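Does marble sealer do anything on a shiny round table?

Asked in Home Care, February

I bought a white round table with gray veins, secondhand, no paperwork. The seller swore by a sealer called Olent and told me to put on 2 coats a year. It costs more than I paid for the chairs. I already wipe the top with a damp cloth most nights. Is this stuff real or just something to sell people?

2 answers

Katsuhiko Onishi

I'd want to know what the top is before spending a cent. Plenty of "marble" is a printed or coated surface, and sealer can't soak into that. It dries on top and leaves a haze. Put a few drops of water on a spot near the rim and leave them for 8 minutes. If the spot goes dark, it's bare stone and a sealer might help. If nothing changes, it's either sealed already or not stone, and you can keep your money.

Sealer won't stop lemon juice from etching real marble either, whatever the label says.

For everyday cleaning, a soft cloth and plain water is plenty. Go over the edge too, crumbs and grease collect there.
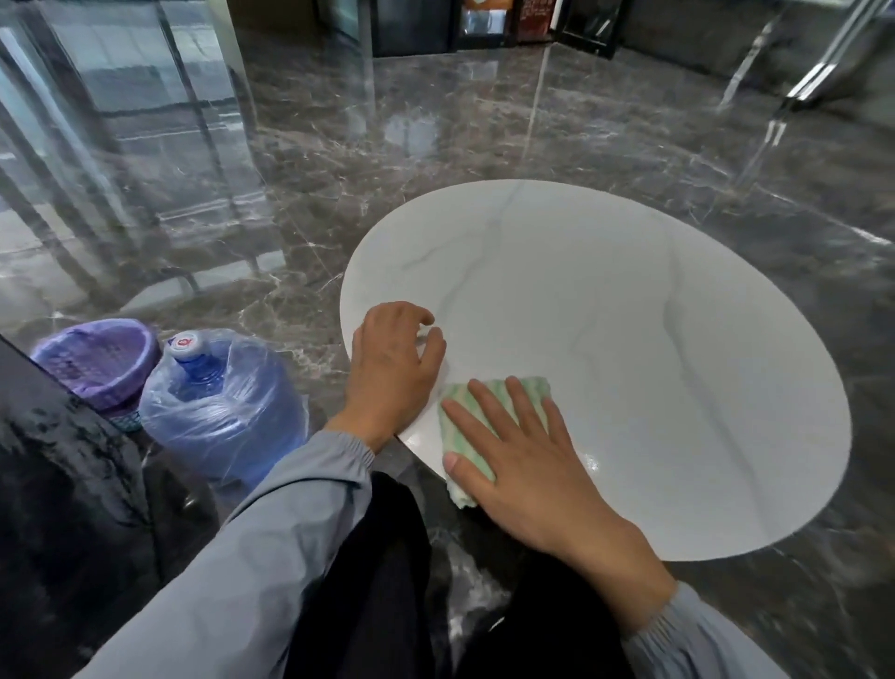
Answer 2

tamura_200

I used Avden on mine for 4 years and it looks great. Just buy it. Uvley is ok too but smells

Comment from Katsuhiko Onishi: Looks great compared to what? Did you leave a patch without it -- even a small one?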